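Kerndale bus riders offered a month of the same seat, same time

KERNDALE, 31 October 2019 - A small transit company is asking commuters in Kerndale to do something most of them already do, and to write it down.

Zuvidico, which runs the morning and evening shuttle between the Michalski Road park-and-ride and downtown, will open a scheme in November called Same Seat. Riders who sign up choose one departure in the morning and one in the evening and keep to both for the whole month. In return they get a reserved seat, a flat fare and a short paper diary in which to record how the month went.

There are 260 places. By the time the sign-up page closed for the night yesterday, 150 had been taken.

The idea came out of a survey the company ran in the spring. It sent questions to 900 regular passengers, mostly to find out whether they wanted more departures. Many said they did not much care, as long as the one they used stayed where it was. Several wrote in the comments box that the ride was the part of the day they counted on, and a few named the seat they liked to sit in.

"We had been planning around people who want choice," said Rainer Rieger, who manages routes for Zuvidico. "Then we read a stack of forms from people who want the 7:10 and the window on the left."

Rieger said he was one of them before he took the job. He caught the same train for years, bought the same roll at the station and was home in time to cook. He now drives to the depot at a different hour nearly every day and says he sleeps worse.

The diary was put together by Geetha Bhat, who teaches an evening class on daily habits at the Kerndale library. It has one page per working day. Each page asks what time the rider woke up, whether the morning felt rushed, and what he or she did in the first hour after getting home. There is no score and riders may leave pages blank.

Bhat said she kept the questions dull on purpose. In her class she has found that people asked about their goals write about what they would like to be doing, while people asked what time they ate supper tend to give the time. She expects to read a lot about laundry.

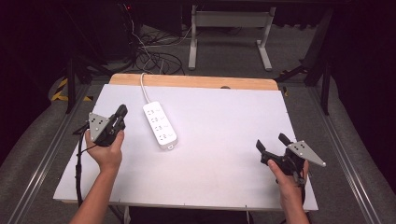
Callum Hollis said he had put his name down on the first morning and already knew what his diary would say. He gets up, feeds the dog, takes the bus, works, takes the bus back and walks the dog. He said that he used to apologize for this when friends asked what was new, and that he stopped some time last year. The only thing he was unsure of was whether he would be allowed to swap seats if the person behind him talked on the phone.

Swaps are allowed once during the month, according to the terms on the company's page. A rider who misses more than five trips loses the reserved seat but keeps the fare. Seats not claimed two minutes before departure go to anyone standing.

Not everybody who has looked at the scheme wants it. Aniela Kwiatkowski works rotating shifts at a bakery and rides at three different times in a normal week. She said the shuttle was already hard to get on after six, and that holding seats for people who like their evenings tidy would make it harder. She would like the company to hold some for people whose hours are set by someone else.

Rieger said 27 seats across the day would be left out of the scheme on the busiest departures and that the number could go up if drivers reported people being left behind. He did not say how many reports it would take.

Bhat has had both kinds of rider in her class. The ones with changing shifts, she said, often have the firmest routines of anyone, but they hang them on things other than the clock: the same breakfast whether it falls at six in the morning or two in the afternoon, the same short walk, a phone call to a sister before bed. She has added a page at the back of the diary for people who would like to list such things.
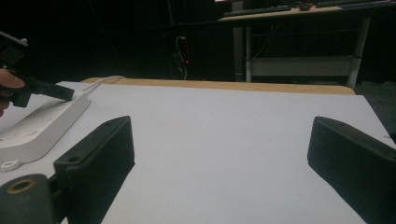

The page is plain, with a heading and ruled lines. Copies will also be left at the library desk for residents who do not ride the shuttle at all but want to keep a diary through November. Completed diaries can be dropped off at the library or handed to a driver. Names are optional.

The company plans to use the departure times people chose when it writes next year's schedule. The diaries themselves will go to Bhat, who wants to read passages from them to her class with the writers' permission. She said she would not be drawing conclusions about health or happiness from a month of notes, and that the class was mainly a place for people to talk about how their days go.

One of her former students, Dima Ghanem, kept a similar notebook for most of last winter. Ghanem works from home and had no commute to build a day around, so he made one up - out the front door at eight, once past the school and the hardware store, back at the desk by half past. In the evening he did the same loop the other way and did not open the computer again.

He said the first weeks of the notebook were boring to read and the later weeks were the same. What changed was that he stopped eating lunch at four. His daughter, who is in the third grade, now does the morning loop with him as far as the school gate, and he has kept going through the warm months without writing any of it down.

Same Seat runs on working days only. The flat fare covers both trips and is paid at sign-up, either on the company's page or in cash at the park-and-ride window. Riders with a monthly pass can have the unused part credited. Children under five do not need a place if they sit on a lap.

The diaries will be handed out on the bus with the seat card. Riders who board at Ultanov Street, the last stop before downtown, should pick theirs up at the park-and-ride window, as drivers do not have time to give them out there. The window is open from 6:30 in the morning until noon.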